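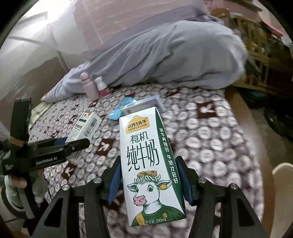
3 min read

Gosden Small Rooms Fund: progress report from the Jelach house

29/04/2025

Since our January report the house has spent most of its time looking worse than it did before you gave us any money. We were warned about this by the people at Torkano, who have sorted out more share houses than we have, and we nodded politely and assumed it would not apply to us.

A reminder of what the grant is for. You gave us $2,200 to get the bedrooms at Jelach back to being bedrooms, with places for food, papers and toiletries that are not the bed. The bed is where everything goes at present. It is the largest flat surface in each room and it asks no questions. In the back room a 200 mL carton of organic milk, the kind with a cow in a flower crown on the front, was up there with a small cardboard box, a crumpled blue plastic bag, a pink bottle, a small white bottle and something flat in a clear plastic sleeve. The blanket had been bunched up in a long heap behind the lot. As a system it has the advantage that you can find things. Going to sleep is another matter.

What we have done

Four of the six bedrooms are finished. By finished we mean that each has a shelf by the door for food and drink on its way to the kitchen, a shallow drawer for paper, and a tray for bottles. Residents chose the colour of their own tray, a process that took longer than putting up the shelves.

We moved 223 items out of bedrooms and into the pantry, the linen cupboard, the recycling or the hands of their owners. Of these, 39 were food or drink. The milk cartons are small and upright and fit the new door shelves very well, which we would like to claim was planned. The shelves came from Fröhlich, who let us return the first batch after we measured the wall from the wrong side of the skirting board.

Plastic bags have their own hook now. Empty boxes are supposed to be flattened on the day they are emptied. This rule is being followed in the sense that everybody can recite it.

What we have not done

The two back bedrooms. One of them has the patterned sheet with the white birds on dark red squares, a favourite of the house, and we would like to be able to see more of it. Both rooms were meant to be done by now. The delay is partly the shelf business and partly that we did the easy rooms first, and we are aware of how that looks.

The paper drawers are not working as well as the bottle trays. Bottles go back where they came from. Paper goes in the drawer and is never seen again, so we have moved the problem from the top of the bed to somewhere darker. We are trying a single folder in each room, emptied at the end of the month, and will let you know.

We have also given up on the labels. They were neatly printed and came off in the first warm week, and for some time afterward the hallway floor was marked "Toiletries".

Money

We have $147 left. It is set aside for the two remaining trays, a second bag hook and brackets for the back rooms. We are not asking for more. If the brackets cost less than expected we would like your permission to buy a lamp, as one of the back bedrooms is gloomy in the corner where the shelf has to go.

Next

Both back rooms, the folders, and a bedding wash once the beds are clear enough to strip — residents have been asked to check under their blankets first. You are welcome to visit whenever you like. A day's notice would be kind, and we will admit freely what we used it for.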